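What the Second Arm Costs

Poltville plant buys its way into automation, one line item at a time

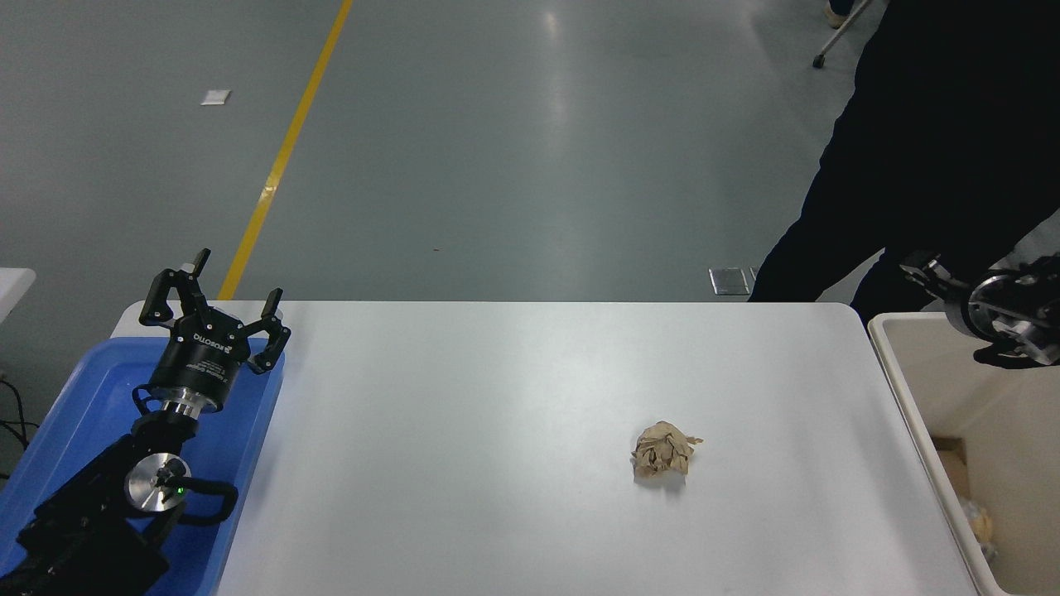
The budget at Poltville was supposed to be one page. It's 11 now. Aurélien Le Goff, who runs packing operations there for Delorme, printed it out for me and then wrote all over it in pencil before I could read it. The first quote covered arms. Arms and a controller, nothing else. No tables, no bins, no floor work. But the job they are buying for is packing waste, the crumpled brown kraft paper that comes back in returned cartons, and paper like that is nasty to plan around. Never the same shape twice. A wad of it on a white table with a three-fingered Robotiq gripper close by looks like nothing much, and Le Goff says it has eaten more of his planning hours than the rest of the line put together.

So, grippers. His first draft had plain two-finger ones, cheap, quick to swap. Three fingers cost more and the spare parts cost more too. He went back and forth on it for most of the winter. "You price the hand last and you should price it first," he told me. The arm you can more or less pick out of a catalog.

Then everything around the arm. Cable runs. Bins, and who empties them. Floor marking. Delorme's finance people had the bins under "office supplies" untill somebody moved them. Training sat in a different department's budget completely, which meant it got cut twice. Le Goff got one of the cuts back.

Dridance, the integrator, came in with two offers. Buy outright, or lease for 27 months with service included and an option at the end. Leasing looked worse on paper. Le Goff wanted it anyway. His reasoning: the hand he picks this year is probably not the hand he wants in two, and he'd rather argue with a lease than with a depreciation schedule.

The other Delorme site, Tikedmont, bought outright. Went faster. They also had no money left for spares, and a line stood still for seven days waiting on a part that would of fit in a coat pocket. Poltville's spares line is now the third biggest number on the sheet. It was zero in the first draft.

Sign-off is due 23rd February. When I left he was on the phone with Dridance about freight, whether it was in the quote or on top of it. On top.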